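Filed under: Food & Drink, Consumer, Local Business

A wine seller in Metotthorpe says it can tell you which bottle you'll enjoy by asking how you take your coffee. It would like $200 a year for the service.

The store, Pappas, launched its "taste match" membership in July. New members fill out a form with 12 questions, covering things like grapefruit, black licorice and whether they salt their food before trying it. A case then arrives every three months, picked to suit the answers. The questions were put together by Truston, a marketing company that until last year mostly sold loyalty cards to car washes.

According to the sales leaflet, the match is "proven in testing with more than 2000 drinkers." We asked to see the testing. Truston sent back a two-page summary with no date on it, and no word on how the drinkers were chosen or what they were given to drink. It does say that most people "liked or strongly liked" the wine sent to them.

That is a low bar. Most people like most wine, particularly when it comes to the door and a leaflet has just told them it was picked for their tongue. The obvious check would be to send half the group a bottle pulled off the shelf at random, say nothing, and compare the scores. The summary doesn't mention anyone doing that.

Zdeňka Kopecký, who taught tasting classes in Grisness for 20 years before she retired, agreed to fill out the form for us. She did it twice, a week apart, once as herself and once as a person who hates coffee, never eats fruit and puts salt on everything.

"I got the same red both times," she said. "It's a perfectly nice red. I would have bought it myself for less."
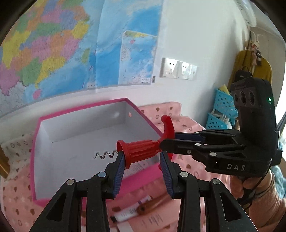

A red corkscrew with a silver worm. Taste-match memberships start at $200 a year.

A spokesperson for Pappas said the form "learns over time" and that two tries by one person was not a fair test. Fair enough - it isn't. But when we asked how the form learns, we were told that members can rate each case online and that the ratings are "taken into account by the team." The team, as far as we could find out, is the store's buyer, who also chooses the wine for everyone else.

There is some real science in the neighborhood of all this. People do differ in how strongly they taste bitter things, and part of that difference runs in families. What has been much harder to show is that it tells you much about which wine a person will pick up a second time. Price, habit and what's for dinner all get in the way, and so does the label.

None of this makes the wine bad. The three bottles we tried from Kopecký's first case were fine, and one, a dry white, was better than fine. Bought singly at the Pappas counter, though, the same bottles came to noticeably less than the member price. The store says the gap covers delivery and "the personal element."

Members can cancel after the second case. The leaflet gives this in small print on the back, under the map of the parking lot. Pappas says it plans to offer a similar form for olive oil before the holidays.

Comments (5)

corkandfork
My wife and I both signed up and answered totally different. Same case. We figured we just had good taste lol

Dell R.
I've been a member since it started and I've liked every bottle. Not sure why that needs a study.

marguerite_h
@Dell R. nobody says you can't like it. The leaflet is the one that says "proven."

gristmill44
The buyer at that store is great. Just go in and tell them what you're cooking. Free.

Dell R.
Parking there is terrible, so I'll keep paying for the delivery.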